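大理石纹的桌子

安诺玛搬到韦特蒂街29号的那年，屋里最先安顿下来的是一张桌子。床垫还靠在走廊里，锅还裹着报纸，桌子已经端端正正摆好了，白底，灰色的纹路细细碎碎地散着，像瓷碗上年深日久的裂纹。墙是前一任房客刷的，浅浅的灰里带一点薰衣草的紫，她起初嫌它冷清，住了一个冬天以后，倒觉得衣服摊在这样的墙前面，颜色都安静了许多。

她在佩凯蒂洗衣店叠了大半辈子衣服，退下来以后手闲不住，楼里的人便陆陆续续把篮子提上来。她从来不催人，也不许人催她。谁家的衣服叠好了，就搁在门边的凳子上，压一张小纸条，写上名字，有时候还多写一句“袖口该缝了”或者“这件别再给孩子穿去爬树”。

塔鲁希是她的外甥女，一月里来住，说只住两个星期，结果箱子一打开就再没合上。那时候她刚从弗莱赛德回来，不大爱说话，吃饭也只吃半碗。安诺玛什么都没问，只在早饭以后把桌子擦干净，叫她过来站着看。

“叠裤子，先找两头，”姨妈说，“两条裤腿对齐，腰这边拎住，裤脚那边也拎住，横着拉一拉。别使蛮劲，布自己知道哪儿该直。”

塔鲁希照着做，裤子歪了。又做，还是歪。姨妈就泡茶去了，茶里放了很多糖，回来的时候裤子还摊在那儿，外甥女正低着头，用手掌一寸一寸地往外抹平，抹得很认真，连茶来了都没听见。

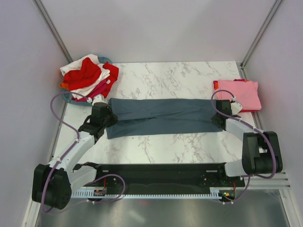 深灰色的那件

到了春天，塔鲁希已经能独自对付楼里一半的篮子了。四楼的泰穆·托伊沃宁最省事，他的衣服不是灰的就是更灰的，叠起来像在码一摞瓦片。他每次来取，都要在门口站上好一会儿，讲他坐187路车遇见的事情：司机换了新帽子啦，有人抱着一棵比自己还高的无花果上车啦，车过了桥又为什么停下来等一只鹅啦。安诺玛爱听这些，一边听一边往他手里塞橘子，塞到他拿不住衣服为止。

只有一回，他的篮子里混进一件不像是他的衣服，深石板灰，摸着旧旧的，已经洗过许多年了。塔鲁希把别家红的白的衣服先推到桌子里头的角上，堆成一团，单把这一件铺开来。她捏住上边两个角，轻轻提起来，布上便横着起了一道褶子，她看了看，觉得不对，又放下去。

“是我父亲的，”泰穆后来说，“本来想扔，扔到楼下又捡回来了，你说奇怪不奇怪。”

塔鲁希说不奇怪。她说这话的时候声音很轻，可是安诺玛在厨房里听见了，手里的勺子停了一停，又接着搅锅里的豆子。那天外甥女在桌边待了很久，把一件再普通不过的旧衣服叠了拆，拆了叠，直到下摆也服服帖帖。晚饭她添了一次饭，还问豆子里放的是什么香料，怎么小时候没吃出来。

姨妈说小时候也是这个味道，只是你那时候光顾着挑里面的辣椒，挑出来还要排成一队，排满了盘子边才肯吃，一顿饭能吃到天黑，你母亲急得在院子里打转，我倒觉得挺好，反正那时候天黑得也早。 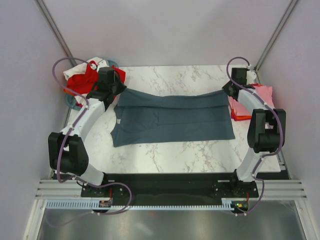
苏丹娜的婚礼

楼里的猫叫苏丹娜，名义上归塔妮娅·比斯瓦斯，其实归任何一个开着门的人家。那年初秋塔妮娅要结婚，请帖上写的是最多200位客人，可大家私下里都把苏丹娜也算了进去，说它比有些亲戚来得还勤。

婚礼前一天，安诺玛家里热闹得转不开身。桌布、餐巾、孩子们的衣裳，一篮接一篮地往上送。塔妮娅自己也上来了，头发还卷着，抱着一件蓝灰色的针织衫，说明天一早要穿着它去接外婆，叠漂亮一点，别叫外婆看出我紧张。

“叠衣服哪里看得出紧张，”安诺玛说。

“外婆看得出的！”塔妮娅说，“她连我在电话里皱眉头都看得出。”

塔鲁希把衣服接过去，顺着长铺好，左边折进去，折得很直。轮到右边，不知怎么下面一截总是拧着，翻出一个尖尖的角来，伸到外头去。她拎起来抖了抖，再铺，那个角又出来了，像是存心要跟她闹着玩。从前她遇到这种事会咬嘴唇，会把东西往旁边一推，回屋躺着。现在她只是笑了，说你看它，跟苏丹娜一个脾气，越叫它进来它越要往外跑。三个女人便都笑起来，笑得锅里的水开了也没人去关。

后来衣服还是叠好了，四四方方，压着小纸条。纸条上没有写袖口，也没有写爬树，塔鲁希想了半天，写的是“慢慢走，外婆等得及”。
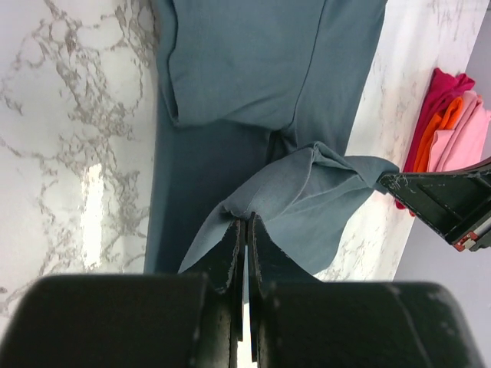
蒂丽尼·拉纳辛哈

婚礼过后好些天，楼道里还能闻到一点茉莉花的味道。塔鲁希在佩凯蒂洗衣店找到了事做，上早班，天不亮就出门，坐的也是187路。箱子终于收到了床底下，里面空空的，只放着一把旧伞。

傍晚她回来，姨妈总在桌边留一件衣服不叠，说是眼睛花了，看不清接缝。塔鲁希知道她眼睛好得很，隔着一条街都能认出谁家的被单晾反了。不过她也不说破，洗了手，把袖子挽上去，问茶里今天放了几勺糖。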